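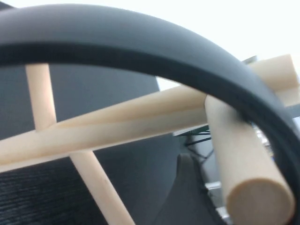
Brundden, 9 Oct 2026
Posted by deskmess34 in Home & Storage

I want to make a stand for my over-ear headphones out of wooden dowels I already have. They are plain, unfinished wood, pale cream. I have one thin one, a couple of long ones that are thicker, and a short one that is thicker again. They were left over from a drying rack I started in September and gave up on.

The headphones are black with a thick band, and right now they live on the desk, where they take up the space I need for my keyboard. I bought a plastic hook for the side of the desk but the clamp will not open wide enough for the top, so it went back.

My questions are:

1. Can a stand be made from dowels alone, or do I need a flat piece for the base?
2. Will a bare dowel leave a dent in the headband if the headphones hang on it all day?
3. Do I have to put a finish on the wood? I would like to leave it as it is.

I have a hand saw, a drill, sandpaper and wood glue. No table saw and no clamps. I rent, so I can't screw anything into the wall. I don't want to spend much. The ready-made ones at Warlow start higher than I'd like for something that holds up one pair of headphones.

Viewed 2367 times

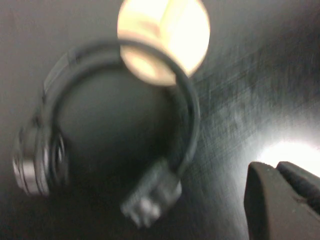

Answer 1 (accepted, 53 votes)

You need a flat base. People do make them from dowels alone, with two long ones laid side by side as feet, but the feet roll unless you flatten the underside, and it is hard to get a good flat with hand tools. Any scrap of board will do. Go heavier than you think you need. Mine is a piece of old shelf 115 mm across and it has never tipped.

For the rest, this is how I would do it with the tools you list.

Use one of the long dowels for the upright. Stand the headphones on the desk and measure from the bottom of the ear cups to the underside of the band, then add a couple of inches so the cups clear the base. Cut the upright to that, plus the depth of the hole it sits in.

Drill the hole in the base toward the back third, not in the middle. The headphones hang forward of the post if you use a single arm, and with the post dead center the whole thing wants to nod. If you are worried about drilling straight, put a small square next to the bit and check it from two sides. Try the bit on scrap first, because dowels are often a hair over or under the size on the label.

Use the short thick one for the arm the band sits on. The wider it is, the gentler it is on the padding. Laying it across the top of the post as a T is the easiest joint. Drill a hole halfway into the underside of the short piece and glue the post into that. To stop it rolling while you drill, tape it down between two books or nail two strips of scrap to a board and set it in the gap.

Glue the base joint last. Without clamps, stand something heavy on top and leave it overnight.

On the dent: a thin dowel will mark a soft headband over time. A thick one is much less likely to. If you want to be safe, wrap the top with a strip of felt or a piece of an old sock. Leather looks better but costs more.

On the finish: you can leave it bare. It will pick up hand grease and go a bit gray where you touch it – that bothers some people and not others. Sand the cut ends well either way. If you change your mind later, one coat of plain wax is enough. I used Praratora paste wax and it did not rub off on the padding, but I let it sit nearly a week before I hung anything on it.

Answer 2 (11 votes)

Agree with most of the above. I would not bother with felt. I have hung mine on a bare dowel, the thickness of a broom handle, for two years and there is no dent that I can find.

What I would add is a crosspiece lower down for the cable if yours has one. The thin dowel would be right for that. Drill through the upright, push it through so the same amount sticks out both sides, and glue it. Drill that hole before you glue the upright to the base. I did it after and split the post.

If yours are wireless, skip it.

Also check that both your long dowels are straight. Lay them against each other and look for a gap. Use the better one for the post.

Answer 3 (2 votes)

Just get the Kiss under-desk one, it sticks on with tape and you don't need a clamp. Took me a minute. Not sure how well it comes off again if you rent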